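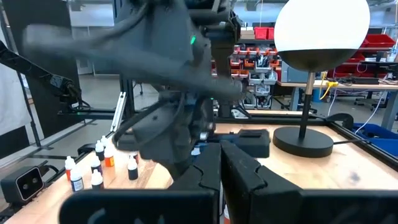 Cell 2 maintenance meeting, November. Josée McIntyre chaired and Annick Lévesque took notes. The right-hand gripper on the Brelonby cell has been closing unevenly on small caps, and Josée wants it settled before the Sotomayor bottles go on. The two jaws sit close together with a narrow gap between them, and their tops lean in slightly, so the notches should be checked against the drawing before anyone touches the closing force. The dropper bottles stay on the left side of the table as the test set.

**Jaws and screws**

- Jaw screws to be checked every 800 cycles. The last check was skipped.
- Annick found the log stopped at cycle 245 and will restart it.
- Spare jaws are on order from Prilteck. Part 63 on their list, not part 44, which fits the older housing. 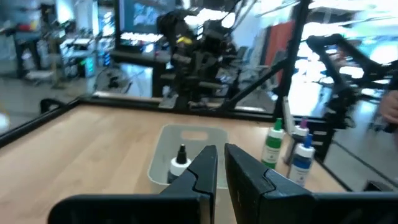 The new jaws go on as a pair. Josée asked that the old ones be bagged and labeled with the cycle count. After fitting, home the gripper with nothing between the jaws, then run the slow open and close from the Fudstead menu before picking any bottles.

**Wrist cable**

Annick will move the cable tie back one joint and check that the wrist can turn fully both ways. Power off at the cell for this.

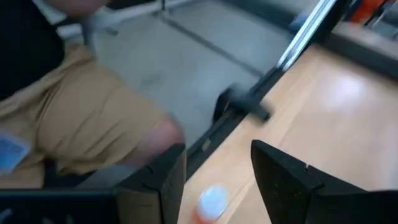
Does the wrist camera need to be recalibrated after a jaw change?

Only if its bracket has been loosened. Otherwise run the short position check and write the result in the log.

**Actions**

- Josée: confirm the Prilteck order, check jaw notches.
- Annick: log, cable tie, screw check.

Closed at 3:40 p.m.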